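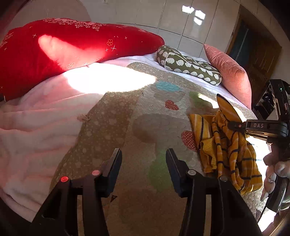 Ridgeway Wear Diaries

README and data card for the public release

Summary

The Ridgeway Wear Diaries are daily written records kept by adults in their first weeks with hearing aids. Each participant wrote down when the aids went in, when they came out, and what was going on at the time. For part of the group the diary entries are paired with the usage log stored in the aids themselves. The release has diaries from 49 people, each covering up to 31 days.

The data was collected by the Ridgeway hearing clinic and prepared for release by Fathima Munasinghe and Gus Oyelaran. Diary transcription was done by Soledad Ambrose. Questions about the files should go to Gus; questions about consent or the clinic procedure should go to Fathima.

Why it was collected

Most clinics check how much a new user wears the aids by reading the usage log at the follow-up visit. The log gives average hours per day. It doesn't say why the aids came out at four in the afternoon and stayed out. We wanted the reasons, in the words of the person wearing them, and close enough to the event that they were still remembered.

The diaries were first used inside the clinic to plan follow-up visits. Release was decided later, and participants were asked again for consent at that point. Diaries from people who said no, or who could not be reached, are not in the files.

Who took part

All participants were adults fitted with behind-the-ear hearing aids for the first time. Most were fitted in both ears. People with implanted devices were not included, and neither were people who had worn aids in the past and stopped. Participants were fitted with one of two models, recorded in the files as Ernura or Prellent. The model was chosen at the fitting according to hearing loss and preference. It was not assigned at random, so the two groups should not be compared as if it had been.

Participants could ask a family member to write for them. In 13 of the diaries at least part of the writing is by someone else, and those are marked in the participants file. Their style is often different: a spouse will write down that the television was too loud, where the wearer writes that it was fine.

What is in the release

participants.csv
One row per person. Age band, ear or ears fitted, model, degree of hearing loss in each ear (mild, moderate, severe), whether the diary was written by someone else, whether a usage log is available.

entries.csv
One row per diary entry. An entry is anything the participant put on its own line or gave its own time. Some people wrote a single line a day and some wrote a page.

logs.csv
Usage log readings for participants who agreed to share them. Hours per day, averaged over the period between clinic visits. The aids do not store a time for each switch-on, so the logs cannot be matched to single entries.

codes.txt
The list of reason codes, with the coding rules and sample lines for each.

changes.txt
Corrections made after the first release.

Fields in entries.csv

person: participant code, a letter and two digits
day: day number, counted from the fitting, with the fitting itself as day 0
time: time as written, converted to 24-hour form; blank if none was given
time_type: exact, part of day, or missing
event: in, out, adjust, battery, clean, lost, other
ear: left, right, both, not stated
reason: reason code, or blank
text: transcribed wording
flag: set when the transcriber was unsure of a word

Day numbers are used in place of dates. The season of the fitting is in the participants file, because people fitted in November have different things to say about hats and scarves than people fitted in summer.

Reason codes

The codes were drafted by Fathima after reading a first batch of diaries, then revised once. The main ones are comfort, whistling, too loud, own voice, phone, glasses, clothing, sleep, water, battery, alone at home, and no reason given. An entry can have more than one code, separated by a semicolon. The first code is the one the participant seemed to give the most weight. Where that was unclear they are in the order written.

"Alone at home" is used only when the person says so. Many entries record aids coming out in the evening without any reason, and we left those blank even when the diary makes the pattern fairly obvious.

"Whistling" covers every word used for feedback: squealing, chirping, singing, the kettle. It is coded whether or not the aid was taken out.

Clothing entries

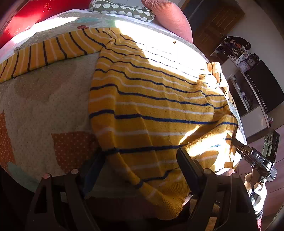 The clothing code was added in the revision, when it became clear that dressing and undressing accounted for many of the entries we had first put under "other." It covers aids knocked loose, pulled off, caught in fabric, or whistling when cloth passes over the microphone. Pullovers come up more often than any other garment. A knitted sweater such as the yellow one on the bed, with its white and navy stripes, has no opening down the front in the usual pullover cut, so it has to go over the head and past both ears, and a loop in the knit can hook on the earpiece tube. Several participants worked out for themselves that the top should go on first and the aids second. Others were told at the first follow-up. If you are looking at how habits form, check the text field for wording like "after dressing" or "once dressed," which is not coded separately.

Scarves, hoods, hats, and bicycle helmets are also under clothing. Glasses and face masks are not. Glasses have their own code, and masks are under "other" with the word always kept in the text.

Transcription

Diaries were kept on paper. Soledad typed them with the original wording and spelling, except that names of people and places were replaced with a word in square brackets, such as [daughter] or [church]. Crossed-out text was left out unless the crossing-out was followed by a correction, in which case only the correction was kept. Drawings are not included. A few participants sketched the dome or the tube to show where it hurt, and those entries carry the note "drawing" in the text field.

A second reader, Wahyudi Wattimena, coded 100 entries without seeing the first set of codes. The two agreed well on battery, water, phone, and glasses. They agreed poorly on comfort against own voice, where a line like "couldn't stand it any more" can go either way. Treat counts for those two codes with care. Both sets of codes for this sample are in codes.txt.

Known problems

Diary hours and log hours do not agree. People tend to write down a longer day than the log shows, and the difference is largest in the last week. We have not adjusted either one.

Missing days are of two kinds. On some days the aids were not worn and nothing was written. On others the aids were worn and the diary was forgotten. If the participant told us later which it was, the day has a row with the event "other" and the text "not worn" or "not written." If we never found out, the day has no row at all. Do not fill these in as zero.

Battery entries are not comparable across models. The Prellent aids were rechargeable and the Ernura aids took disposable cells, so "battery" means a dead cell in one group and usually a forgotten charger in the other.

The "lost" event includes aids found again within minutes. We did not separate these from aids that had to be replaced. The text normally makes it clear, but one diary simply says "lost left one" and goes on the next morning as if both were in.

Three participants stopped the diary in the first week. They are kept in the files. Dropping them will make early wear look better than it was.

The clinic serves one town and the farms close to it. Nearly everyone wrote in English. Working-age adults are fewer than we would have liked, and entries about meetings, open offices, or shift work are rare as a result.

Suggested uses

The data has been used for teaching, mainly to show audiology students what happens between visits. It should also suit work on follow-up timing, on written advice for new users, and on methods for coding short free text. It is too small to train a model to predict who will stop wearing aids, and we ask that it not be used to decide who gets a follow-up appointment.

Please do not try to work out who the participants are. It is a small place, and some of the entries mention family matters that are easy to recognize if you live there.

Reading the files

All files are plain text in UTF-8. Fields are separated by commas and text fields are in double quotes. Line breaks inside an entry were replaced with a slash. Some spreadsheet programs will turn participant codes such as E10 into something else on import, so set that column to text first. The Dando script in the tools folder does this for you and also joins entries to participants. It was written by Reginald Van Dusen for the clinic's own use and has only been run on the files in this release.

Corrections

If you find a coding or typing error, send the person code, day number, and the text of the entry. Corrections are checked against the paper diary before they go in, which can take a while as the diaries are stored off site. Changes since the first release: two entries for person C07 were moved from day 12 to day 21, a repeated page was removed from person A15, and the ear field for person D02 was switched from left to right throughout.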